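Moving out of a rented room – how clean is clean enough?

I'm leaving a furnished room in Skurnar at the end of April after two years. The agency, Tokarz, has emailed a checklist with 58 points on it, including "tops of doors". My deposit is 562 and I would like to see it again. Do they really check all this, or is it there to frighten people? And do I have to pay for their cleaner, who charges 200?

Reply 1
They check. Mine ran a finger along the curtain rail like a duchess. Do the oven first and do it the night before, as it takes twice as long as you think and you'll want to be in a good mood for the skirting boards.

Then go room by room and finish one before you start the next. Bedrooms are easy apart from what's under the bed.

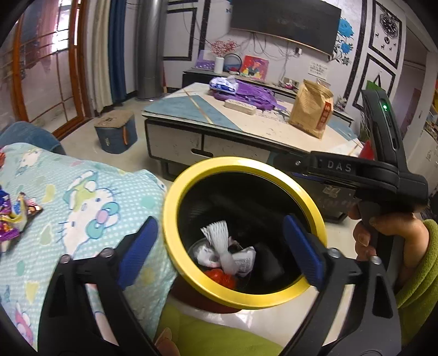

Empty every bin last, on the morning you hand the keys back. Agencies love a bin. One sweet wrapper and it's "waste removal" on the bill, with a van fee on top. Also take photos of everything with the lights on, and send them to yourself by email so there's a date on them.

Reply 2
just pay the 200, life is short

Reply 3
Don't pay it until you've read your contract. Mine only said "same condition as at the start, fair wear allowed", and the cleaner was their idea – a hopeful one. Dig out the inventory from when you moved in. If it says the carpet was stained then, it can stay stained now. I used Plerkine on the limescale and it did the job, though the bathroom smelt like a swimming pool until teatime. Got all of mine back bar the cost of a light bulb.

Contact us | © Hevov Community Help | Back to top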